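Wednesday, after lunch, Kondari booth

Long entry today, sorry in advance to whoever has to read it. Minttu asked me to write up the handover between the two arm controllers while it is still fresh in my head, and I would like to get it down before I go back and change everything again.

Background for Eino, who missed the last couple of weeks: the green sheets are our bimanual task now, and both arms run from a single planner process. I used to have a planner per arm with a little message queue between them (Lauri's idea originally, and a perfectly good one for the block work!), but with a sheet the arms pull on each other through the material, and two planners that each think they own the world end up arguing. The merged one is on my branch, called trivetti-merge. The old one stays where it was until September. 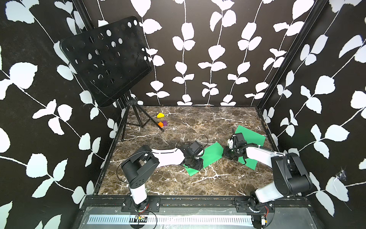
The control loop is at 30 Hz for now. I know Jarmo wants it faster, and I want it faster too, but the perception node takes its sweet time finding sheet edges and I would much sooner have both arms acting on the same estimate than have one of them racing ahead on a stale one. The edge finder was written for the plain gray mat, remember, and the marble top with all those white veins gives it plenty of lines to fall in love with. I moved the color mask ahead of the line fit this morning, which cut the false edges way down. Ran 590 logged images through it offline and went through the leftovers by hand with a big mug of coffee. Most of them were the veins again, right up against a real edge, so the mask border needs to be tighter. I have left it alone for today.

Then the part I am pleased with. The grasp phase now has a barrier in it: neither arm may start a lift until both have reported a closed gripper, and if one report is late they both hold still. Such a small thing, and it took me nearly 3 days, mostly because the timeout lived in two config files and I kept editing the wrong one.

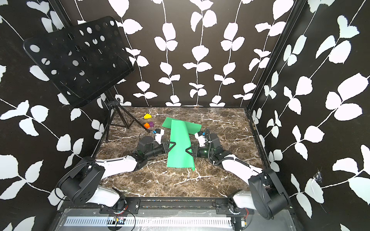
After the barrier comes the shared part of the trajectory, where I plan for the midpoint between the grippers and work out each arm from that. It reads so much nicer in the code than the old leader and follower business. Ville, you asked if the distance between grippers is fixed: it is a parameter, gap_target, and it can shrink over the course of a move, but I don't let it grow past what it was when the grippers closed. Please keep that limit in if you touch the file. Paper is not very forgiving.

Still open: the wrist streams and the overview stream are stamped by different clocks. I patched over it with an offset in the launch file, and I am not proud of that.
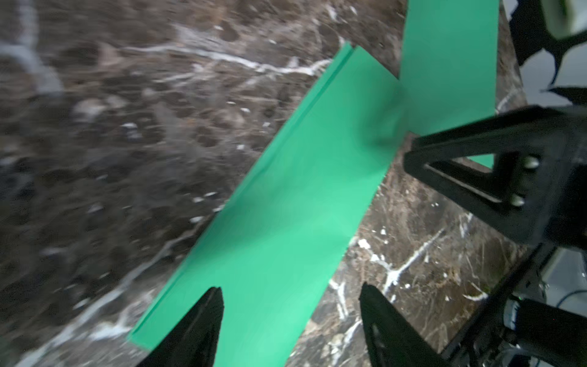 Does the planner use the wrist cameras at all during a fold, or only the overview?

Only the overview, for the time being. The wrist streams get logged alongside everything else, but I won't feed them into the estimate until the clocks agree, and motion blur is going to need some handling too. Lauri has a blur check in the Lorard tools that I would like to borrow.

For tomorrow: put the timeout in one file, tighten the mask border, rerun the same logs. Minttu, could you look over the barrier code when you have a minute? The tests for it are in the folder next to the planner, and there are only 2 so far, so more are very welcome.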